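Notebook: the sleep log, week 8
August 20, 2024

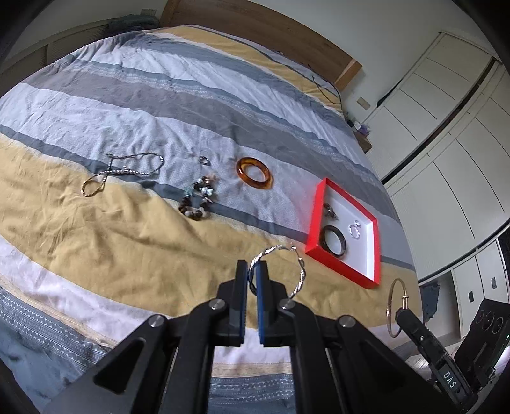

Silver hoop, over the striped duvet.

Rereading the June pages before I add anything. In June I wrote that the Honer night light had "fixed" bedtime. I'd like to strike that. The kid slept well for four nights, we had also dropped the nap that week, and the light got the credit. It cost 90 dollars. I wanted it to have worked.

Setup for the last stretch, so the rest of you in the parents' group can pick holes in it: same bath, same two books, lights out at the same time. Light on for one week, off the next. I wrote down minutes to sleep and number of wakings. No scores for "mood" — we all know mine was the one being measured.

Light on: out fast on three nights, a long fight on the other four.
Light off: out fast on four nights, one terrible, two in between.

So, nothing. Or nothing I'd trust from one child who got a molar halfway through.

The Vaher app disagrees, naturally. It gave us a "sleep gain" for the light-on week and put a little star on it. I can't find out what goes into the number. It also logged a nap on a day we were in the car and she was singing. I have 516 entries in that thing and I'm no longer sure what any of them mean. Going back to paper.

Daycare says she goes down at Serndale without a peep, on a mat, in a bright room, with eleven other kids. Make of that what you like. I've asked them twice what they do and the answer both times was "we just tell them it's rest time." Tried it at home. She told me it was not.

Still to do: move dinner earlier and change nothing else. Two weeks, not one. Ignore anything during a cold. Someone in the group offered to lend us the Gelari sound machine and I said no for now, one gadget at a time.

Bedtime tonight: 8, supposedly.

14 comments
3 shares

Recent entries
Sleep log, week 7: molar
Does the sticker chart do anything?
Potty notes, second attempt
What the Vaher app thinks is a nap
Lunchbox trial: what came home uneaten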